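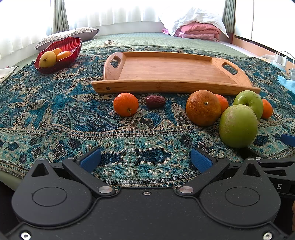
Habitación 7, Casa Trotier. Revisión previa a la entrada de huéspedes, con comentarios, porque las casillas solas no las lee ni quien las marca. El apartado de bienvenida pide bandeja, fruta y algo de color, y de color vamos servidos: el paño de cachemir ocupa casi toda la cama y tiene más dibujo que el resto de la planta junta. La bandeja de bambú está centrada y vacía, con la fruta delante, directamente sobre la tela. Según la ficha, la fruta va dentro de la bandeja. Queda anotado por tercera vez este año.

1. BANDEJA
Asas firmes: SÍ. Se levantó cargada con 2 botellas de agua y no protestó.
Tornillería: REVISAR. En el frente hay un tornillo pequeño, cerca del extremo izquierdo. Pasar el dedo por encima antes de cada servicio. Wai-kit Kao ya lo hizo en la 4 y pidió una tirita.
Astillas: NO.
Estabilidad sobre colchón: la de cualquier bandeja sobre cualquier colchón. No servir té en la cama. Vy Thân propone un cartel; yo propongo una mesa.

2. FRUTA
Lavada: SEGÚN COCINA, SÍ. Sin firma en la hoja.
Golpes o zonas blandas: palpar pieza por pieza. Una piel con manchas no es motivo de retirada; una piel que se hunde, sí.
Dátiles: con hueso. Avisar por escrito al huésped. El seguro nos lo recordó en octubre con una carta de un tono innecesario.
Piezas que ruedan: todas las redondas. Recoger del suelo antes de que las encuentre un pie descalzo.

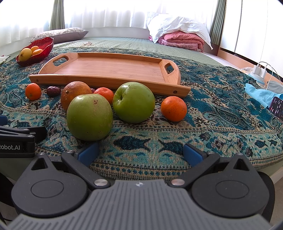 Cuchillo: no se deja ninguno en la habitación. Quien quiera la manzana pelada, que llame al 457 y espere. Li-hua Fung opina que una manzana no necesita tanta burocracia y yo no he sabido qué contestarle.

3. TEXTILES
Paño decorativo: no debe tocar el suelo por ningún lado. CUMPLE.
Manchas de cítrico: comprobar al retirar la fruta. Lavado a mano en frío. El último paño pasó por la máquina a 70 grados y ahora es un tapete.
Colcha acolchada: costuras bien, CUMPLE.
Etiqueta ignífuga: NO LOCALIZADA. La de Lam venía cosida; esta se compró en Garnovier y venía con una sonrisa.

4. PASO Y EVACUACIÓN
Plano detrás de la puerta: SÍ, del derecho, que ya es novedad.
Lámpara de noche: cable sin peladuras. CUMPLE.
Ventana: abre. Cierra a la segunda.

RESULTADO: apta con observaciones. Pendientes: tornillo, firma de cocina, etiqueta de la colcha.

Revisó: Man-lok Yuen
Visto bueno: Wen-hsiung Chou (por teléfono, con ruido de fondo)
3 de julio de 2019

Utilizamos cookies propias y de terceros para mejorar su visita. Aceptar | Configurar

Entradas recientes
Lista de revisión: cocina de desayunos
Extintores de la planta baja, con comentarios
La escalera Mollach y sus peldaños
Textiles: qué va a la máquina y qué no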